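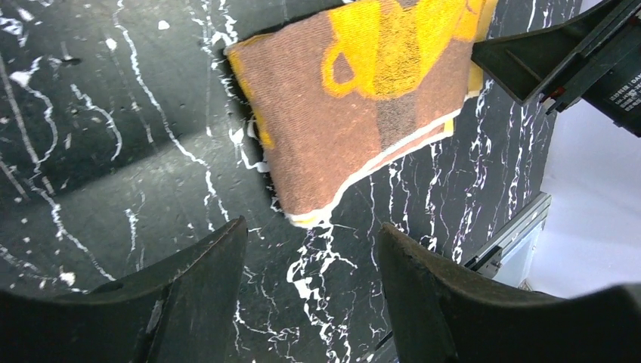 Bravo's reply to the fault report was waiting when I got in: a following error on a wrist joint is nearly always the cable, check the cable before you touch the gains. I had already touched the gains. I put them back.

State of things as of 7 in the morning. The right arm stopped 23 times overnight on the towel fold, always in the second half of the cycle, where the wrist rolls over to lay the top layer down. Same code each time, position deviation on joint 6. The left arm logged none. I had blamed friction against the table and then the thickness of the towel. Neither fits, as the code also comes up with the gripper open and nothing in it, provided the roll goes far enough.

Ran the roll by hand in 2 degree steps with the current readout open. Flat until the last 20 degrees, then a steady climb up to the limit. It drops off again at once on the way back. A bad bearing would not be that tidy. Something is pulling.

The less pleasant part is what happens after the stop. Kandus is supposed to hold both arms when one faults. It holds the faulted one. The other finishes its current segment first, which can take almost a second, and in the fold program that segment ends close to the opposite gripper. At 10:40 the fingers touched. Low speed, no damage I can find, but it is a coordination fault and I have written it up separately from the joint error so that one does not get closed along with the other.

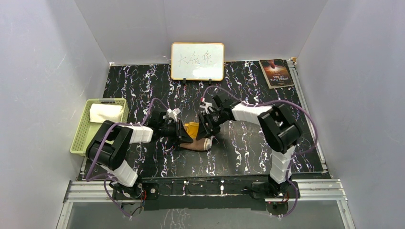

Both arms in the cell, cables on the outside of the joints.

Checked the cable as told. On the right side the tie nearest the wrist had been pulled down tight, probably by me in August when the gripper was changed. With that tie closed, the slack stays in the loop by the elbow and none of it reaches the wrist. Cut it, refitted it two finger widths back, left it loose enough to slide. Repeated the 2 degree steps: the climb is gone over the full range.

Afternoon: ran the fold at half speed until 4. No stops. I do not count this as fixed until it has done a night at full speed, and it is not getting a night at full speed while the hold problem is open. Asked Dolholm whether the pair stop can be wired through the safety relay and taken out of the Kandus software altogether. They want the wiring drawing. The drawing we have is for Ilo, the older cell, and the terminal numbers do not match.

To do tomorrow: redraw the relay page, check the same tie on the left arm, look at the jacket under the old tie position for wear. Speed cap stays at half. Note taped to the pendant.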